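Thursday, late

The headphones have died. To be precise, the left side has died and the right side carries on alone, like the surviving half of a vaudeville act. I was forty minutes into an edit when the narrator slid quietly out of one ear. I blamed the file, then the cable, then the software update, then my own left ear, which I spent some time testing with a ticking kitchen timer. The ear is fine. The Prinettis are not.

They owe me nothing. I bought them used the winter I started taking on audiobook work and they've done 1,188 finished hours by my spreadsheet, which I keep for tax purposes and, evidently, for moments like this one. The pads went years ago and shed black flakes on my collar, so that for a while I seemed to be suffering from some sort of industrial dandruff.

So began the shopping. I had thought headphones came in two kinds, the ones that fit and the ones that don't. By lunch I knew about open backs, semi-open backs (a door left ajar, I suppose), planar drivers, and a forum where grown men have been arguing about the colour of the Zakaria's midrange over 372 posts. Warm grey, apparently. One fellow had sold a perfectly good pair because they made cellos sound "insincere". I read all of it. The narrator, meanwhile, was still waiting for me in chapter six with a click in his mouth every time he said "particular".

Rang Monique Joly, who has mixed more radio drama than anyone I know and has no patience with any of this. She said to get closed backs if I was recording in the same room, open if I wasn't, and to stop reading. I said I did both. She said then buy two pairs, and laughed for rather longer than the remark deserved. The pair she uses is a Tolora, 60 ohms, comfortable, ugly, and she has sat on them twice.

Went down to the shop after that. They had a Drevero at $2,000, kept behind glass like a relic, and the young man offered to let me try it with the sort of gravity I associate with funeral directors. I put it on. It was lovely. I heard a chair creak in a recording I've owned for twenty years, and now I will hear that chair until I die, on any equipment whatever. Handed it back. Bought the Toloras.
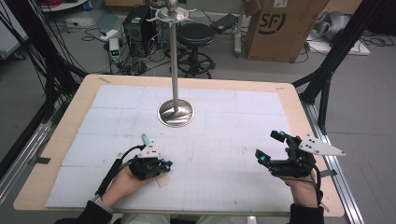 The table, with the steel stand on it.

Home by five and back to chapter six with the new pair on. The clamp is fierce – I can feel my glasses being slowly filed into my skull – but both sides work, and the click in "particular" is clear as a bell. So is a fridge, humming away under all of chapter two, which I signed off last week and described to the client in writing as "very clean". I shall have to write to them again tomorrow and find a different adjective.

Haven't thrown out the Prinettis. The right side is still good. Must ask Monique if she knows anyone who solders.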